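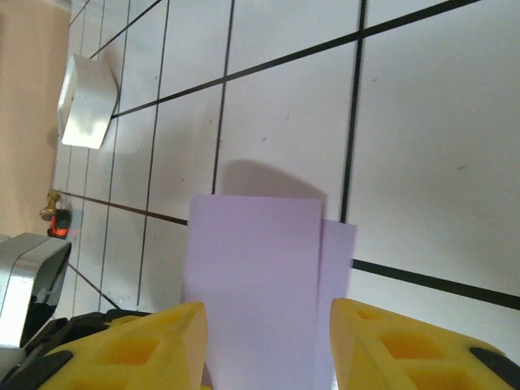

Wuler Takes a Second Look at White Tile and Dark Grout

CLEKDALE, 22 December 2024. Tile supplier Wuler today published the results of its own review of large white tiles laid with thin black grout lines, a pairing the trade has been calling "low care" for years. The company sells a lot of it and is no longer comfortable with the phrase.

"Dark grout hides dirt in the grout. It does nothing for the tile," said Uchenna Ogunleye, who heads product testing at Wuler. "A matte off-white tile shows gray specks and smudges like any other pale surface, and I'd like to see the brochure that says so."

Wuler put a questionnaire to 198 customers in September. Most said they liked the look. Far fewer agreed that it had saved them any cleaning, and several asked what "low care" was supposed to mean in the first place. Wuler could not find a standard definition and has taken the words off its packaging.

The review also looks at color cards. Shoppers are often told to hold a card up against the tile and decide on the spot. Wuler doubts that this works well for pale shades such as lavender and lilac, which can look brighter at one end of a card than the other depending on the light. The company now suggests looking at cards upright and flat, in the room where the paint or panel will go, in the morning and again after dark.

"People pick a light purple in the store and call us a month later," said Engelbert Kofler, sales manager. "I'm not convinced two looks will fix it. It costs them nothing to try."

Wuler will not be changing the tile itself. A sealing product sold by Stavex was considered for the range and turned down after the company's testers saw too little difference between treated and untreated samples to justify the price.

The review is available on request from any Wuler showroom. Loan sets of 40 color cards can be borrowed at no charge for one week.

Press contact: Halyna Tymoshchuk, Wuler, Clekdale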